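Stiltberg bench notes, March
Task: flowers into vases, two arms

Started at 8:40 with coffee and a long argument with myself over what counts as an episode. Last month on the cup task we let an episode run from the operator's first touch of the leader arms until they let go, and then we spent ages trimming dead time off both ends. I don't want to do that again. So for flowers, an episode starts when both arms are parked over the table and ends when both arms are parked again, and the operator hits the pedal at each end. If you forget the pedal, the take is gone. No rescuing it afterward (I know, I know, I was the one who kept rescuing them).

The target for this first block is 100 clean episodes, and then we stop and train something small on them before anybody gets excited and records more. Clova, our recorder, has a new build on it as of this morning. It writes the wrist streams and the fixed stream into one folder per episode, finally, with one clock. I checked the clock by tapping the table hard and looking for the bump in all the streams. They agree well enough for me.

The instruction text took longer than the setup. I had "put the flowers in the vases" to begin with and it's hopeless, because there are so many ways to satisfy it and the operators all pick different ones. Now each episode gets one line that says a color and a vase, and the operator reads it out loud before touching anything. Sounds silly, works great. Reading it aloud catches the mix-ups before they get recorded!

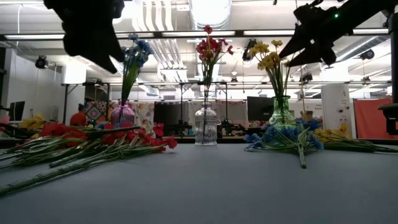

Color words are where I expect the labels to go wrong, so I wrote them down once and everyone uses the same ones. Flowers are red, blue or yellow, nothing fancier. For the vases it's pink, clear and green, and please type "pink" even if you think it's purple (I go back and forth on it myself, depending on where I'm standing). With blue in the pink one, red in the clear one and yellow in the green one, plus bundles of all three colors lying loose on the table, "the blue flowers" could mean two different things, so the line has to say "the blue flowers on the table" or "the blue flowers in the pink vase." Three extra words. I went back through the morning's lines and fixed the lazy ones by hand, and I'd like not to have to do that again tomorrow.

Now the part I was actually worried about, the stems. These artificial ones are springy, and if you grab them high up the whole bunch fans out and you're trying to thread a broom into a bottle. Grab them low and they stay together but there's nothing left to go into the neck. The sweet spot is somewhere in the middle, a bit under the leaves, and it took me a good while on the leader arms to find it without thinking. First takes were ugly. I dropped one bunch onto the floor in episode 6 and said a word that luckily Clova doesn't record, there being no mic.

Things I tried on the grasp, in order:

Closing fast. Bad. The outer stems squirt out of the side and the bunch rotates in the fingers.

Closing slow, all the way. Better, but the stems flatten and cross over each other.

Closing slow to a light hold, lifting a little, then closing the rest of the way. This one. The lift lets the bunch hang and sort itself out before it gets squeezed. I'd like everybody to do it this way, at least for the first block, so the policy isn't trying to learn three people's habits at once.

I did wonder whether that's cheating, making everyone move alike. Probably we'll want variety later. For a small set I'd take boring and consistent, and vary where things start on the table instead.

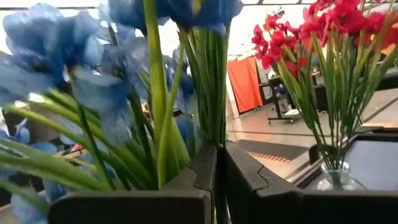 And the other half of it is the approach to the vase. What I keep catching in the playback is operators coming in at an angle and then correcting right at the rim, which the wrist view hates — petals end up all over the picture and the opening is hidden just when you need it. If you square up higher and then come straight down, you keep the opening in view a lot longer. I added a note to the operator sheet: stop above the vase, breathe, go down. The breathing is optional.

Spent from 11 until lunch on the Moser gripper driver. There was a lag between commanded and measured finger width that got worse the longer the session ran, and it was making the light-hold step feel mushy. Cause: the log level had been left on verbose and it was filling a buffer. Turned it down, restarted, feels crisp again. I'm leaving this here in writing so that whoever sees mushy fingers next time checks the log level before taking the gripper apart. I had the screwdriver in my hand.

Afternoon block went much better. Episode 939 in the overall count (the counter carries on from the cup task, don't be alarmed) is the first one where I watched the playback and had no complaints. By the end of the day the counter stood at 989. Not all of those are keepers. I marked 20 as failed and kept them in their own folder, mostly missed necks and one where the vase tipped and I caught it with the other arm. That last one is kind of lovely as a recovery, and I'd like to hang on to it and maybe ask for more on purpose. Recovery takes should get their own tag, though. Mixing them in with the clean ones untagged is how we got that twitchy policy on the cups.

About resets. Putting everything back by hand between takes is slower than the takes themselves! I tried having the next episode be the undoing of the last one, so flowers out of the vase and down onto the table, with its own instruction line. It gives us a second task nearly for free and the operator never leaves the chair. The catch is that bundles drift toward the near edge over time, since it's the comfy place to put things down, and you end up with a pile of starts that all look alike. So, a hand shuffle every ten episodes, and spread them wide, left and right both.

Sent the first batch over to the Andow box for conversion at 4:15. It choked on two episodes with an empty instruction line. Those were mine, from before I made the field required. Made the field required. Reran it, went through.

Still open:

Do we swap which color goes in which vase, and when? If red always ends up in the clear one, I'd bet the policy ignores the words entirely and just goes by color. I want swaps in before we hit the full hundred. Leaning toward a shuffled list of lines printed at the start of each session, so the operator has no say in it.

Left arm or right arm? At the moment the operator picks whichever is closer. Fine for the outer vases, a coin toss for the middle one, and I can see it going back and forth in the data. Proposal: right arm for the middle vase unless the line says otherwise.

Two-handed takes, one arm steadying the vase and the other inserting. Slower, and I think a lot safer on the narrow necks. Want to try a short run of these first thing, before my hands get tired and sloppy.

Arms parked, power off at the strip, leader arms covered. Pedal cable is taped down again and needs a proper clip, there's a bag of them in the drawer under the label printer.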